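Speaker notes: Small room, many clothes
Talk for the tenants' evening, Julmont house, 14 Dec 2018

Opening
Good evening, and thank you for coming. I speak slowly, so please stop me if a word is not clear. My subject is the drying rack in the bedroom. In June I moved to Binelthorpe and I had no balcony anymore.

Shirts first. I hang them on wooden hangers and then on the rail, and I never throw them over the bar. The shoulders keep their form.

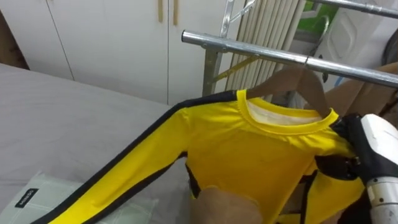
A sports shirt with long sleeves needs more space than you think. I leave 11 centimeters between two hangers. If the rack stands next to the bed, a sleeve will lie on the bed, so pull it back before you go to sleep. (Pause, ask who has a rack near the bed.)

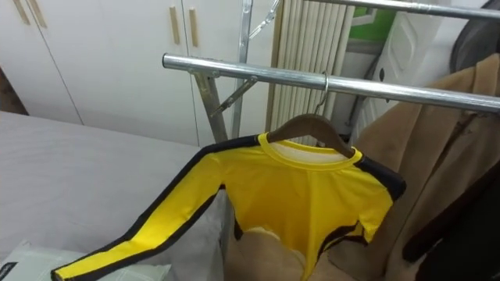
The bed
I make the bed flat before I sort anything. A plain gray sheet is good for this, you see every sock. Small wrinkles do not matter to me. Shelves I fill last, when all the piles on the bed are ready.

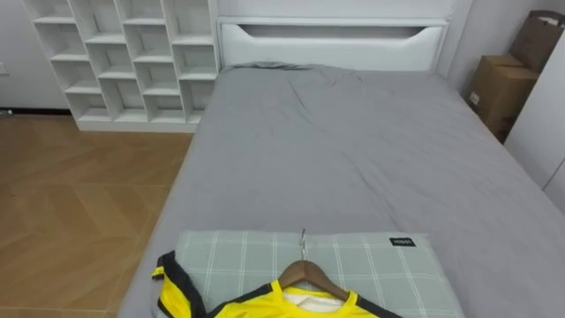 Azimi, Tornelano

Questions
Somebody will ask the price. My rack was 25, the hangers 26 for the whole box. Leave five minutes.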